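Kravets grasp planner: frequently asked questions

What does Kravets do?
It takes wrist-camera video and proposes where the fingers should go. Getting them there is your controller's problem, and we wish it well.

Do I need a depth camera?
No. Kravets works from colour alone. Plug in depth and it will be politely ignored until release 14.

Why does the planner slow down at a busy desk?
Every object near the target becomes a candidate obstacle. Set max_candidates to 12 and it stops fretting about your pot plants.

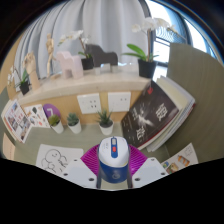

Mouse held upright between the ribbed fingers, succulents and shelf behind.

My grasp labels are offset from the video. Is it a bug?
Usually it's the clock. Run the sync check before you open a ticket, as Larysa Kobzar will ask whether you did, and she can tell.

Can I change the finger colour in the segmentation mask?
Yes, under Tool Profile. The default is magenta. Grey fingers on a grey bench are permitted, in the sense that we can't stop you.

Does it run on Windows?
It has been seen to. Eetu Partanen maintains that build and would welcome company.

Where did the Zorker plug-in go?
Merged into the core in June. Delete the old folder or both copies will load and argue over the gripper width.

Last updated October 18, 2021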